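El refugio de Niltano cerraba en febrero, pero el guarda nos dejó la llave bajo una teja. Subimos con dos cuerdas y pan para un día. La arista del Dredach empieza a 1071 metros y al principio es un paseo – luego el paseo se acaba y hay que atarse.

En el tercer largo mi hermana se quedó quieta. No dijo nada. Tiré de la cuerda, esperé, volví a tirar.

–Baja tú –gritó por fin–. Yo me quedo un rato.

Le recogí casi 70 metros de cuerda entre las dos reuniones y bajé hasta ella. Estaba sentada en una repisa, comiéndose el pan de los dos.

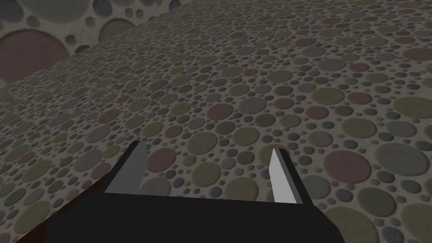 Discos verde oliva, grises y rojizos sobre fondo claro.

Me dio la corteza. Hablamos de vender la casa de Savetti y no nos pusimos de acuerdo. A las cuatro empezó a nevar y montamos el rápel.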